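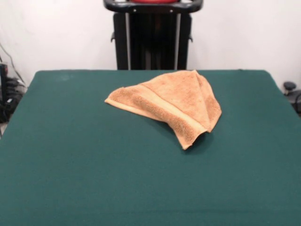
绿色毡面桌上的浅桃色毛巾

Salbridge 矿场开放日见闻:在机器轰鸣里待了大半天

买币这些年,看过的K线图大概能绕小区好几圈,可真正的矿场我一次都没进去过。所以去年底在论坛看到 Witach 要在 Salbridge 办开放日,我几乎是秒报名的。名额不多,每组16个人,我排在上午那组。等确认邮件的那几天每天刷邮箱,跟等交易所放提币一样。

开放日定在2024年2月3日,天阴,风挺大。从火车站出来要换一趟乡镇巴士,沿着 Kütt 河一直往上游开。车上有个穿冲锋衣的小伙子在看费率表,我瞄了一眼就知道是同路人,一聊果然是,他做的是合约,我主要拿现货,两个人从资金费率一路聊到冷钱包放哪儿,差点坐过站。

矿场在镇子外面,原先是一家造纸厂。为什么选这儿,走到门口就明白一半了:河边有个小水电站,输电线直接拉进厂区。老厂房的砖墙还留着,外面加了一整排进风百叶,远看有点像给老房子装了一副鳃。声音也是老远就听得到,低低的一片嗡嗡声,越走越近越厚。带队的工作人员说镇上的人刚开始意见很大,后来他们在靠居民区那一侧砌了隔音墙,风扇也换了大直径低转速的,现在夜里在最近的那条街上测,基本被河水声盖住了。我自己特意走到那条街上听过,白天还是能听见一点,不过确实不吵,跟楼下有台空调外机差不多。

登记、看证件、存包、签安全须知。手机可以带,但机房里只许在划定的位置拍照,配电室和网络机柜完全不许拍。每人发一副耳罩和一件反光背心。我原来还觉得耳罩有点夸张,进去不到一分钟就服了。

先去的是配电室。我承认来之前对这一块没什么期待,结果这是全天收获最大的一站。平时我们在群里讲挖矿,讲来讲去都是算力、币价、难度,真正管矿场的人开口第一句永远是电。进线先降到400伏,再分到各排机架,每一路都有单独的计量表,哪一排吃了多少电、这个小时电价多少、折下来每单位算力的成本是多少,墙上的屏幕里一清二楚。讲解的电工师傅话不多,但只要问到三相不平衡,他能讲到你求他停下来。有人问他自己买不买币,他说不买,他只买铜。全组都笑了。

电价这一段我要多写几句,对看盘的人真的有用。Witach 跟水电站签的是可中断供电的合同,意思是平时给你便宜电,但电网吃紧的时候要你停你就得停。开春化雪以后水量大,到5月前后是全年电最便宜的时候,机器全部开满;冬天枯水,电价高,他们会把老型号先关掉,只留能效高的那批在跑。我去的时候正好是枯水期,一号机房有好几排是暗的。以前我看全网算力图上那些小起伏,总喜欢往大事件上扯,什么监管啊、巨鲸啊,现在会先想一想是不是哪条河水少了,哪个地方天冷了要保民用。

然后才是大家最盼的机房。门一开,热浪和声音一起扑过来,隔着耳罩胸口都能感觉到震。一号机房是风冷,机器一排一排立着,前面进冷风后面出热风,中间用板子隔成冷通道和热通道。站在冷通道里手都缩进袖子里了,绕过一道门到热通道,眼镜立刻起雾,有位大叔背心还没来得及敞开额头就冒汗了。我们在热通道只待了一小会儿,出来的时候每个人都红光满面,像刚泡完澡。

全场目前在架的矿机一共3427台,这个数字写在入口的白板上,每天早班的人擦了重写。坏了的、送修的、暂停的都用不同颜色的磁扣标着。我特别喜欢这块白板!旁边明明有那么大的监控屏,他们还是坚持手写一份,说换班的时候站在白板前面讲一遍,比看屏幕记得牢。

2号机房是液冷,安静得让人不习惯。机器整个泡在冷却液槽里,盖子打开能看到液面在缓缓流动,指示灯在液体下面一闪一闪,非常好看。同组那位做合约的小伙子趴在槽边看了很久,说他要是早看过这个,可能就不做空矿股了。液冷的初期投入高得多,换机器也麻烦,每拆一台都要沥液、擦干、登记,但好处是温度稳,机器寿命长,而且可以适当超频。我问什么时候能回本,得到的回答很实在:要看币价,要看难度,要看减半以后还剩多少同行,谁跟你打包票你就离谁远一点。

余热的利用也在2号机房后面。热水通过管道送到隔壁的一片温室,种番茄和香草。我们进去转了一圈,刚从冷风里走进来,那股番茄叶子的味道简直太舒服了。现在供的量还不大,他们计划下一步接到镇上的游泳馆,管线图已经画好,还在等审批。温室门口有个小摊卖罗勒盆栽,我买了一盆,一路抱着坐火车回的家,目前还活着。

中午在原来的纸厂食堂吃饭,豆子汤加黑面包,味道不错,汤可以添。桌上聊的话题毫无悬念,就是减半。按区块高度推算,今年春天区块奖励就要从6.25个比特币减到3.125个,对矿场来说等于收入那一头直接砍一刀,成本那一头一分不少。我一直以为他们会很焦虑,可是饭桌上几位运维的态度相当平静,说该做的从去年就开始做了:老机器分批处理掉,电力合同重新谈过,手里留了足够付一阵子电费的现金,没有把币全押着等涨。

这里讲到一个我从前没怎么认真想过的东西,就是矿场的套期保值。他们每个月的电费、工资都是法币,收入却是币,价格一晃利润就没了。所以他们会拿一部分预计产出在期货上卖出,提前锁住价格,比例按月调整,币价涨得快的时候锁得少一点,但从来不会是零。负责这块的同事在食堂的纸餐垫背面给我们画了一张图:一条线是不锁的收入,上蹿下跳;另一条是锁了一半的收入,平缓很多,高点低一截,低点也高一截。他说去餐馆吃饭也爱画这张图,家里人已经不让他带笔了。

我追问了保证金的事。币价要是猛涨,卖出的期货就会浮亏,虽然手里的产出也在升值,可那些币还没挖出来呢,保证金却是当天就要补的。他点头说这正是最容易出事的地方,账面上两边对得上,现金上对不上,照样会被强平。所以他们给这部分仓位单独留了备用金,杠杆压得很低。听完这段我回头看自己从前那些所谓的对冲,脸有点热。做套保的人关心的是下个月电费付不付得出来,我那时候关心的是能不能顺便再赚一笔。

下午看 Oltine 的演示。这是 Witach 自己写的矿场管理软件,名字来源没问出来。每台机器的算力、温度、风扇转速、拒绝率全部汇总在一张平面图上,颜色深浅代表温度,哪里发红就派人去哪里。最厉害的是它接了电价和币价,可以按每个型号算出关机价,也就是币价跌到哪里、电价涨到哪里,继续开着就是亏钱。演示的时候他们把电价滑块往上拖,屏幕上的机器一批一批变灰,从最老的型号开始,像一栋楼到了深夜一户一户关灯。接着又把区块奖励改成减半以后的数值,哗,灰了一大片。屋子里安静了几秒钟。

有人问这套软件卖不卖。目前不卖,只给两三家合作矿场在用。又有人问能不能把关机价的数据公开,这一点他们说在考虑,可能会出一个只有型号和价格区间的网页版,不需要登录。我很希望能做出来,普通投资者平时看到的关机价表格来源五花八门,电价假设写得不清不楚,能有一份自己拖着滑块算的工具,比看谁喊底强多了。

维修间是自由参观环节,很多人直接去了纪念品那边,我觉得可惜。里面几张工作台,算力板拆下来编好号,测试架上一块一块过,找到坏的芯片,热风枪吹下来换新的。维修师傅允许我们看着他换一颗,手稳得惊人。他说送来的故障里灰尘和受潮占了大头,电源排在后面,芯片本身坏的反而少。所以在家里挖的朋友,先把灰清一清吧!他还提醒买二手矿机的人一定要看散热片有没有重新粘过,胶的颜色不一样就要小心,另外别光看卖家发的算力截图,要求现场满载跑一段时间,看拒绝率和温度稳不稳。

最后是问答。问得最尖锐的一个问题是能耗:这么多电拿来挖矿,值不值?台上没有回避。他们讲了可中断供电怎么帮水电站消化丰水期用不掉的电,也承认枯水期他们确实在跟别的用户用同一张电网,所以才会主动减载,减载记录会在镇公告栏贴出来。提问的女士看起来没有完全被说服,又追问了设备报废以后去哪儿,答复是铝和铜有回收商收,电路板目前处理得还不理想,堆了一个集装箱在后院。我喜欢他们说得出“不理想”。这件事我自己也没有结论,回来的火车上跟人又争了一路。

也说点可以改进的。讲解在机房里基本靠吼,戴着耳罩听不清,要是能发带耳机的导览设备就好了。液冷机房停留时间太短,后面一组已经在门口等着,我还有两个问题没问完。洗手间只有食堂那边有,中途想去得有人陪着走回来。指示牌只有本地语言和英语,我们这组有两位一直靠同伴翻译,挺辛苦的。纪念品里最受欢迎的是报废芯片做的钥匙扣,上午就卖光了,下午来的人只能买杯子。

想去的朋友,几点经验:鞋底一定要厚一点,机房地面是金属格栅。里面穿薄,外面穿厚,冷热通道来回走温差很大。戴隐形眼镜的小心,风特别干。耳罩会压眼镜腿,一整天下来耳朵后面疼。回程巴士傍晚班次少,先拍一张站牌上的时刻表。报名要用真实姓名,跟证件对不上的当场就不让进,我们那组就有一位填了网名,在门口打了很久的电话才补上。

下一次开放日他们打算放在5月,正好是丰水期,又在减半之后,所有机器能开多少、关了多少,到时候站在白板前面一看就知道。我已经把提醒设好了。论坛里有几位说想拼车从南边过来,愿意的在下面留个言,我统计一下人数,车坐不下就还是老老实实坐那趟沿河的巴士,风景其实很好,记得坐左边。

补充一下,评论区有人问矿场收不收托管的散户机器。我当场问过,目前不收,机位满的,而且他们不想替别人承担关机那一刻的决定。还有人问罗勒,在厨房窗台上,已经掐过一次尖了。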